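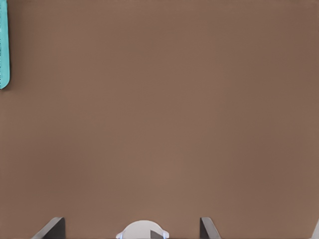 The Wrist View Is the Task

Opinion. Posted 2 May 2024

Most arguments about teleoperated demonstrations are arguments about the input device. Leader arm or hand controller, six-axis mouse or exoskeleton glove. I have taken part in several of these arguments and consider them mostly settled by budget. The question that decides whether a set of demonstrations will train anything is more basic: at each step, could a competent person choose the recorded action from the recorded observation alone? If the answer is no for a large share of the steps, the set is defective, and a better input device will make it defective faster.

I will argue this from the wrist camera, where the defect is easiest to see. In the simulated view at the top of this page, the open gripper is at the bottom, the teal object is at the upper left, only partly in view, and everything between is bare brown tabletop. An operator who has a second view, or who remembers the start of the episode, knows what the teal object is and how far it extends. A policy given this view alone knows that something teal with a rounded lower end is over to the left. Whatever action is stored with that observation, the policy will be asked to reproduce it from that much evidence.

What the operator knows

A demonstration is a record of decisions. The decisions depend on what the operator perceives, and the operator nearly always perceives more than the recorder stores. When a person guides an arm by hand, standing next to it, the gap is at its widest. The person has binocular vision, a free head, and the feel of contact through the joints. The recorder has joint angles and perhaps two cameras, one of which now contains the person's forearm.

Remote control narrows the gap only if it is set up to do so. A common arrangement puts the operator in the same room as the arm, with a direct line of sight, and a monitor off to one side that goes unwatched. That is remote control in name. The operator is solving the task with information the policy will never get, and the resulting actions look, from the policy's side, like lucky guesses.

My position is that the operator should work from the recorded views and nothing else. Turn the chair around. In simulation, close the free viewport. If the operator then cannot do the task, the policy was not going to do it either, and the time to learn this is before collection.

The objection from throughput

The usual reply is that restricted viewing is slow and unpleasant. Both are true. When we moved the Jeven reaching and grasping tasks to restricted viewing, operators took longer per episode and complained of eye strain. Elli Räsänen, who ran collection at the time, kept the old and new sets separate so that they could be trained on separately. The old set had 964 episodes. The new one had 201. The policy trained on the smaller set was better at the first half of the task, the approach, and no worse at the second.

I do not offer this as proof. It was one task family, one simulator, one policy architecture, and the operators had more practice by the time they recorded the second set. Practice alone could explain part of the difference. But the failures changed in kind, and practice does not explain that so easily. Policies from the old set would start off in a plausible direction and then hesitate over open table, with no feature in view to correct against. Policies from the new set swung the wrist first, brought the target fully into view, and then descended. They did this because the operators had done it. The operators had done it because they could not see otherwise.

Looking is an action

This is the part of the argument I find most neglected. Under free viewing, an operator looks around with the head and eyes, and none of that is recorded. Under restricted viewing, the only way to look around is to move the arm, and that is recorded in full. The looking becomes part of the demonstration.

Many collection guides tell operators to avoid unnecessary motion. Ours did too, until last June. The intent is to keep trajectories short and similar to one another, both of which make the training loss easier to reduce. The effect is to strip out the search behavior that the policy needs whenever its target is at the edge of the view. A motion that brings a target toward the middle of the wrist view is necessary for any agent that depends on the wrist view. It looks unnecessary only to someone watching from across the room.

The revised guide at Kanby has a single sentence on the subject: get the target between the fingers on screen before you close the distance. Operators understood it at once. It also gave reviewers something they could check without replaying an episode three times.

Filtering does not repair it

A second reply is that bad steps can be removed later. Score the episodes, drop the worst, trim the idle stretches. We built a tool for this, Adetti, and I was its main advocate for longer than I should have been. It is good at finding pauses, collisions, and gripper chatter. It cannot find an action that was right for reasons outside the observation, because such an action looks perfectly good. It is smooth, it leads to success, and it scores well. The defect lies in the relation between the action and what was stored beside it, and no property of the trajectory alone will reveal it.

One can try to measure the relation. Train a model to predict the action from the observation, and flag steps where the prediction error stays high. We tried. The flagged steps included the ones we wanted and also every step where two reasonable operators would differ, such as which side to approach from. Separating those two cases by machine is a research problem. Separating them by giving the operator the right screen is a furniture problem.

More cameras

A third reply is to add views until the recorder sees as much as the operator. This is often sensible. A fixed overhead camera removes much of the ambiguity at the start of an episode, and I would not run a mobile manipulation task without one. It has costs, however. Each added view must be present and calibrated at deployment, and policies are prone to lean on whichever view is most convenient in the training set. We had a policy that ignored its wrist camera almost completely, which came to light when the overhead mount was bumped and the grasp rate went to zero.

Adding views also does not change the principle. With four cameras, the operator should work from those four. The rule concerns equality between what is used and what is stored, and it holds for any number of streams.

Memory is a harder matter. An operator who saw the whole object at the start of the episode will go on using that knowledge after it leaves the view. A policy with no history cannot. There are two honest choices: give the policy enough history to cover the gap, or ask the operator to behave as though each view were the first. The second is close to impossible for a person. We settled on a history window of 11 frames for Inthanon, chosen by looking at how long targets typically stayed out of view, and started a portion of the episodes with the target at the margin so that the operator had no early look to remember. I would do the second part again on any project. The window length should be measured fresh each time.

Where hand guidance still belongs

None of this rules out guiding the arm by hand. For tasks dominated by contact, such as seating a connector or wiping along an edge, the forces matter more than the view, and a person holding the arm produces better forces than a person holding a controller. If the arm has a usable force signal and that signal is stored, the equality I am asking for can be met well enough. The mistake is to carry the method over to tasks decided by sight, on the grounds that it was quick and the operators liked it.

For those tasks the procedure I would defend is plain. Record from the cameras that will be deployed. Show the operator only those. Vary the starting pose enough that the target is sometimes near the margin or partly past it. Permit searching, and keep it in the data. Before a long collection run, pull single frames at random, show them to someone who has not seen the episodes, and ask which way the arm should go next. When that person shrugs too often, stop and fix the views.

The last check takes an afternoon. I have yet to see it come back clean the first time.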